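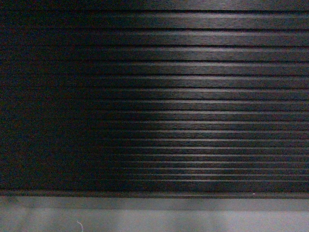

The Lilstead ribbed panel is a wall and furniture covering for rooms where a flat dark surface would look too heavy. It comes in one color only, a charcoal which goes almost to black when there is little light on it. The ribs run in straight parallel lines with a narrow groove between them, and when light reaches them from one side each rib takes a thin pale line along its upper edge, while the parts in shadow stay nearly black. There are no screws to see on the front and no printed marks. The surface has a fine grain, and many customers ask us if it is a brushed finish. It is brushed before the color is applied, and the color does not fill the grain.

Article: Lilstead ribbed panel, horizontal
Order number: 3132
Color: charcoal
Panel height: 762 mm
Panel lengths: 1200 mm, 1800 mm and 2400 mm
Core: aluminum sheet on a mineral board
Fixing: hidden rail, included
Use: indoor, dry rooms

Where it is used

Most of our panels go behind a reception desk, on the front of a counter, or along the lower part of a corridor wall. In private homes the usual place is behind the television or at the head of the bed. The panel also works as a front for a long low cabinet, but in this case please order the cabinet version, because the rail on the standard panel needs space behind it and the doors would not close well.

We do not recommend the panel for a shower room or for the wall directly behind a stove. The color layer can stand a wet cloth without problem, but the mineral board behind it does not like steam, and after some months the ends may swell. For a kitchen island on the side where people sit it is fine.

About light

Please think about the light before you choose the direction of the ribs. This is the question we get most often by telephone, and it is difficult to answer without seeing the room. With horizontal ribs, a lamp from above gives the clearest lines. A window at one end of the wall gives a softer result: the far end becomes very dark and the ribs there almost disappear. Some people like this very much and some send us a letter.

If you want the ribs to show equally over the full length, use a light strip under the ceiling, at least 17 cm from the face of the panel. Closer than this the upper ribs become too bright and the lower ones receive nothing. Warm white bulbs make the charcoal a little brown. Cold white bulbs make it a little blue. We can send a sample piece with a full cross section of the ribs, and we advise to keep it on the wall for one whole day and also look at it in the evening with the lamps on.

Fixing the panel

The rail is screwed to the wall first and the panel is hung on it from above. For the 2400 mm length you need two persons. The wall must be flat to within 3 mm over the full length. On an old wall with waves we suggest to put wooden battens behind and correct the difference there.

Begin with the lowest row and let it stand on the spacers which are in the box. Remove the spacers at the end, so that a small gap stays above the floor. Do not force the panel down with a hammer, also not with a rubber one. If it does not drop onto the rail, the rail is not level, and it is faster to loosen two screws and start again.

Panels can be shortened in length with a fine metal saw blade. Cut with the ribs facing up and put tape over the line. The cut edge is bright metal, and for this we include a small bottle of charcoal edge paint — shake it longer than you think is necessary. Shortening in height is not possible, because the hook for the rail is at the upper edge and the spacer groove is at the lower edge.

Two panels side by side meet with a straight joint. The ribs line up if both panels are from the same production batch. The batch letter is on the back, and on the short side of the carton. When you order more panels later, tell us the letter and we will look if we still have some in the warehouse.

Cleaning

Dust stays in the grooves more than on the ribs. A soft brush on the vacuum cleaner, moved along the ribs and never across, is enough for most weeks. For finger marks use a cloth with water and a drop of dish soap and then a dry cloth. Please no polish and no oil for wood. They leave a shine in patches and we do not know a good way to take it off again.

Small scratches can be covered with the edge paint. Deep scratches stay visible when the light comes from the side.

Ordering and delivery

The 1200 mm and 1800 mm panels are normally in stock. The 2400 mm panel is made to order and needs 42 working days. Orders for this length which arrive after the middle of October are delivered in the new year.

All panels travel flat on a pallet, with cardboard between them. Please open the top carton while the driver is still there and look at the corners. If one is damaged, write it on the delivery paper before you sign. Store the panels lying, never standing on the short end, and let them rest one night in the room before you fix them.

Matching parts from the same series:

Jarnetti end profile, charcoal, for open ends and outside corners
Jarnetti inside corner, charcoal
Begum cap strip, for the upper edge when the panel does not reach the ceiling
Wendico light strip holder, with clips for the rail

The end profile must be pushed on before the panel is hung. We mention it also on the carton, but it is still the most common reason that people take a finished wall down again.

Questions

For samples and prices please write to Mimoza Nikolaidis in the sales office. She needs the length and height of your wall and, if you have it, a simple drawing with the sockets and switches. Openings for sockets can be cut by us before delivery for an extra charge per opening. For technical questions about rails, walls and loads, ask for Mohammed-Awal Fiadzo. He is in the workshop in the morning and can be reached by telephone from 1 p.m.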